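Hour Logs at the Follville Pantry, Second Year

I keep the hour log for the food pantry in Follville. The log is a spreadsheet with one row per shift. Each row has a start time, an end time, a task code and the initials of whoever worked it. People sign in on paper at the door, and I type the sheets in at the end of the week.

The total for the year so far is 1392 hours. That number goes on the grant renewal, and it is the only number from the log that anyone outside the building reads. It does not say much. An hour spent breaking down boxes and an hour spent on intake calls both count as one, and the form has a single field for the sum.

Last August I changed the task codes. The old list had grown until several codes meant the same thing, and people picked whichever was nearest the top of the sheet. The new list has three codes: floor, phone and driving. Anything that fits none of them goes under floor. The error rate on the paper sheets dropped after that, mostly because the boxes got bigger and the print got larger.
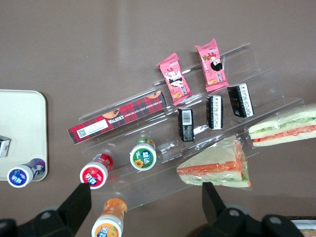
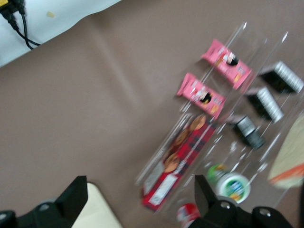 Follville, Dec 16, 2025

Driving hours are still the weak spot. Drivers start from home, stop at the Wevia warehouse, and often go home again without coming to the door, so there is no sheet for them to sign. I tried a shared form on Tistero for two months. It worked for the drivers who already had it open for something else. The rest texted me their times or forgot.

The current method is a card in the van. The driver writes the odometer reading and the clock time at each end of the trip. The card stays on a clip by the visor and I collect it when it is full. If a time is missing, I can usually work it out from the mileage, and I mark the row as estimated. Estimated rows are kept out of the total on the grant form.

Two things are left to settle before the log rolls over. The first is training time. We have never counted it, and the renewal instructions now say it may be counted if it is listed on its own line. That means a fourth code, which I would like to avoid, or a yes/no column, which I will probably add.

The second is rounding. I round to the nearest quarter hour and the person who kept the log before me rounded up to the half. The first year and the second year therefore cannot be compared directly. I still have the old paper sheets, so the first year can be typed in again from the start. I have done the first box.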